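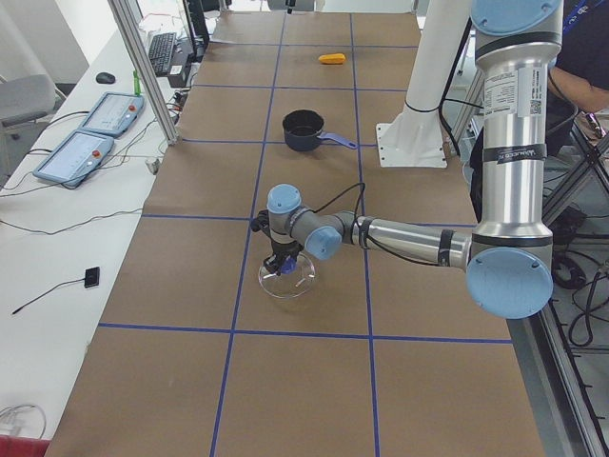
A lid should have its own place

I have lived in three countries and in every kitchen I had the same quarrel with myself about saucepan lids. My opinion is now firm. The lid does not belong on the pan when the pan is put away. It belongs beside it, in a place which is always the same.

Many people will disagree. My mother kept every lid on its pan, and she kept a very good kitchen. But she had deep cupboards. In my flat in Dulerholm the shelf is 33 centimetres deep, and a covered pan takes the height of two open ones.
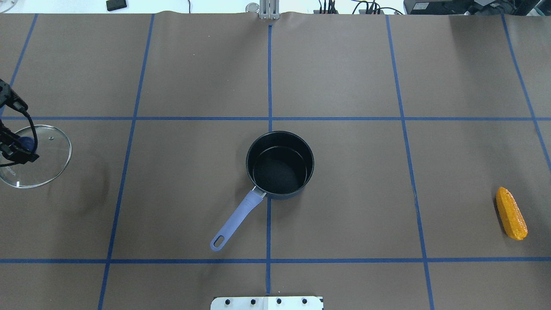
There is also the matter of the handle. A long handle wants space of its own, and when the lid is on we forget this, because we look only at the round part. Then we close the cupboard door and the handle stops it. I did this for 16 years before I learned to put the pan down first, turn the handle where it disturbs no one, and only after that think about the lid. 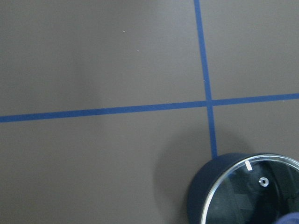

Ocampo Home and Kitchen Club: Members' Opinions

Glass lids deserve more patience than metal ones. I like that I can look at the soup without letting the steam out. But a glass lid put down in a hurry on a stone counter makes a sound I do not wish to hear again. I put mine on a folded cloth, always on the left side.

Some members mark the places on their shelves with coloured tape. I found it childish in March, and today I have tape on two shelves. My husband now returns things correctly, and he does not ask me.

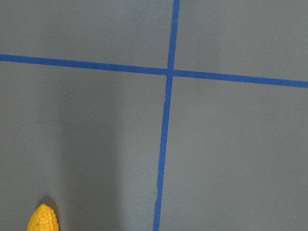
Blue tape, laid by hand.

I would only ask that the lines be few. A shelf with too many small squares is tiring to obey.

Estrella Salinas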